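Paste notes, winter round

Starting a new page, the October one got too long and the end of it is mostly me arguing with myself about the strainer.

Question is the same as before. Why does the wheat paste go thin and watery in the jar after a few days, and can we get a jar to last long enough that we're not cooking every other morning. Binding orders from Bodis are small but they come steady, and I'm sick of throwing out half a batch.

What's being compared:
Batch A – the usual, Bullix starch, cooked in the saucepan, strained hot
Batch B – same starch, soaked overnight first, then cooked
Batch C – McIntyre starch, soaked overnight, cooked the same as B
All with plain tap water. No clove oil, no thymol, nothing added. I know, I know. Want to see the plain ones first.

Jars boiled beforehand, lids too. Let them cool upside down on a clean towel. Labels on the lid AND the side this time, since the lids got swapped in October and that whole week was useless.

Desk next to the fridge wiped down, all cutting stays in the other room. Paper dust gets into everything, and a bit of dust in an open jar is as good as planting a seed.

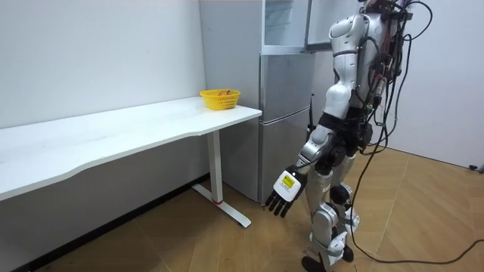

Page last changed: December 2021

Cooking. A went lumpy near the edge of the pan, as ever. Stirred harder, lumps broke up but not all of them. Lost a fair bit in the strainer. B and C both went smooth with hardly any effort. They turn from milk to glassy very suddenly so don't walk off. Kept stirring for 17 minutes after it turned, low heat. Arm sore.

Soaking overnight is worth it, I'm convinced on that much already. Even if it makes no difference to how long the paste keeps, it makes less mess and the pan comes clean with cold water.

Texture once cool:
A – grainy if you rub it between finger and thumb. Sets firm, breaks when cut.
B – firm, wobbles, clean edge from the knife.
C – softer than B. Bit stringy? Took more beating to get it brushable. Color slightly yellower, or it might be the jar.

Pushed each through the horsehair strainer a second time before use. Thinned to cream for the tissue, left thick for the cloth.

Test strips: kraft on board, cloth on board, tissue on old text paper (the foxed stuff from the box under the stairs, plenty of that left). All pressed between blotters, weight on top, left overnight. Same weight each time. Wrote the batch letter on the back in pencil BEFORE pasting, learned that one.

First pulls, fresh paste:
Kraft – all fine. Board tore before the paste let go, on every strip.
Cloth – A let go at a corner. Could be a lump. B and C held.
Tissue – B best by a long way, you can hardly see the edge. C left a shiny line when dry. A has specks.

So fresh, B wins. That wasn't the question though.

Keeping. Split each batch into two jars, half in the fridge and half out on the shelf. The shelf ones are just to have something to measure against, don't use them on orders please. Whoever dipped a brush in the shelf jar of B, it's now a different experiment.

Day by day, short version:

Shelf jars. Sour smell early on, A first. Water on top next. Then fuzz. C grew a pink patch and went straight in the bin, jar and all, not cleaning that. 

Fridge jars. Nothing for a good while. Then A started weeping – thin layer of water around the lump, paste itself shrunk and rubbery. B followed but later. C hardly weeped at all, wich I didn't expect. Smell clean on all of them by day 7. By day 10, A sour, B flat but ok, C ok.

The weeping isn't rot, as far as I can tell. The starch tightens up when it's cold and squeezes the water out. You can beat it back in but it never brushes the same afterwards, and it dries weaker. Strips from beaten-up A came off the cloth with hardly a tug. So cold saves it from mold and spoils it another way. Annoying.

Thing to try: don't keep it so cold. Turned the dial down a notch toward warm. Milk drinkers be warned. Also moved the jars off the back wall of the shelf, where things half freeze, and up to the door.

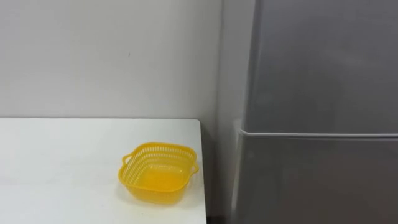 Mwangi Nyanda: have you thought about not straining before storage? I always leave mine as a block under a little cold water, change the water each morning, and only cut off what I need. It keeps its shape and the water on top stops the skin forming. The strained stuff goes off faster for me every time, I think because there's so much more surface and you've stirred air through it. Also check your McIntyre bag, the old ones were part rice.

OK, that's a good one. Checked the bag. Says wheat, doesn't say only wheat. Might explain the soft set and why it hardly weeps. Might not. Emailed them, no answer yet.

Added batch D: same as B, but left as a block under water, not strained until use. Water changed in the mornings by whoever is in first, tick the sheet. If the sheet has no tick I'm going to assume it wasn't done, so tick the damn sheet.

D so far. Water goes cloudy overnight to start with, then clears. Block stays firm. No skin. Cut a piece, strained it, thinned it – brushes like fresh. Tissue strip good, edge almost as clean as fresh B. Cloth strip held. A little loss on the outside of the block where it goes soft and slimy, just wipe it off with the knife.

Side note on brushes, as they're part of it. The round Skunico one is shedding. Found hairs in the tissue strips for A and thought they were fibers from the paper, spent half an hour with a loupe before the penny dropped. Retired it to glue. Wash paste brushes in cold water only, hot cooks what's left into the heel and it goes stiff as a board. Then hang them, don't stand them up in the mug.

And dip from a dish, never the jar. Spoon out what you need for the job, anything left in the dish gets thrown out. Dipping the jar is probably half our problem and has been for years.
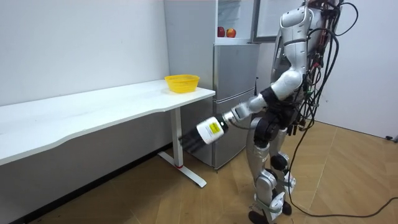 A remark from the bench while I was pulling strips: if D needs fresh water every morning and someone to remember it, is that really less bother than cooking a small pan when an order comes in? Soaked starch can sit ready, the pan takes no time to wash, and no one has to nurse a jar over the weekend.

Fair. Don't have a good answer. For small jobs, yes, cook small. For a run of cases, where you need a lot of the same paste over several days, I still want D. Consistency from the first book to the last matters more there than the bother. We had a set go out with boards warping differently and I'm fairly sure it was fresh paste on some and old weepy paste on the rest.

Also warping: thicker paste, less water, less pull. Line the inside of the board with the same paper weight as the outside. Not new but keep forgetting to do it on the test boards so half of them look like potato chips.

Still to do
– small pan test, smallest amount that cooks evenly without catching. Double boiler maybe, borrow the one from home
– D again with boiled water that's been let cool, see if it stays clear
– C again once McIntyre write back, or buy a fresh bag
– redo the cloth strips for A with a brush that isnt falling apart
– more blotters, these are cockled and leaving marks
– freeze a bit of B? Expect it turns to sponge. Try it anyway, small tub
– put the strips in the folder in order, backs up so the pencil shows

Bodis order is cut and waiting, using D on it unless somebody objects before the boards are covered.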